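# Access to the Notimwood Tunnels Should Be Managed, and It Should Be Open

The tunnels beneath Notimwood have drawn visitors for as long as the town has kept records of visitors. They were cut for storage, extended for drainage and later used as shelters. The surveyed portion now runs to more than 1,000 meters. Under the present rules, the public may walk 100 of them.

It is the position of this essay that the closed sections should be opened in stages, under license, with numbers limited and guides required. The town council of Notimwood has treated the question as one of liability alone. Liability is a proper concern, but a policy built on it and nothing else has produced poor results for residents, visitors and the tunnels themselves.

## What closure has done

The gates at the Herath entrance were installed to prevent unsupervised entry. They have moved it elsewhere. Visitors who read of the deeper galleries on travel sites arrive expecting to see them, find a short lit corridor with a handrail, and go looking for another way in. Several of the old drainage openings along the river path show fresh wear. Residents of the lower streets have complained for years of groups with flashlights passing through their yards after 11 p.m.

A visitor who enters by a drain has received no safety instruction, carries no map and is known to no one on the surface. The council cannot claim to have reduced risk when the people most likely to be hurt are outside its system altogether.

There is also the matter of damage. The soft stone in the eastern galleries bears marks left by the original workmen, and in places these have been scratched over by recent names and dates. Regular guided traffic would put responsible eyes in those galleries every day of the season. 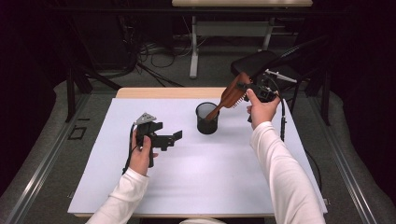
The comparison most often raised is with Tritari, where the underground chapels were opened to general ticket holders and the number of daily entries climbed to 800 in July. Moisture from so many visitors harmed the plaster, and two of the chapels had to be shut again. Opponents of opening cite Tritari as a warning, and they are right to do so. The fault there lay in the absence of any limit. A daily ceiling, fixed before the first ticket is sold and published where all may read it, would have spared the town a costly repair.

## A workable arrangement

The opening should proceed in 3 stages. The western storage galleries are dry, level and already wired for light, and could receive small groups within a single season. The shelter rooms should follow once a second exit has been cleared. The lower drainage level should remain restricted to experienced parties with a licensed guide, and should close entirely during the spring high water.

Guides ought to be examined locally. The walking tour operator Hekus already trains its staff in the history of the upper town, and other firms could be expected to meet the same standard if the council set one. License fees should be held apart from general revenue and spent on ventilation, drainage and the repair of steps. Residents near the entrances should have a fixed closing hour, and it should be enforced.

Some will object that a town of this size has no business managing an attraction of this kind. The town manages it at present, with locks, patrols and signs, all paid for from public funds and none of it bringing any return. The council is due to review the access rules before the next season. It should use that review to publish the survey in full and invite applications for the western galleries.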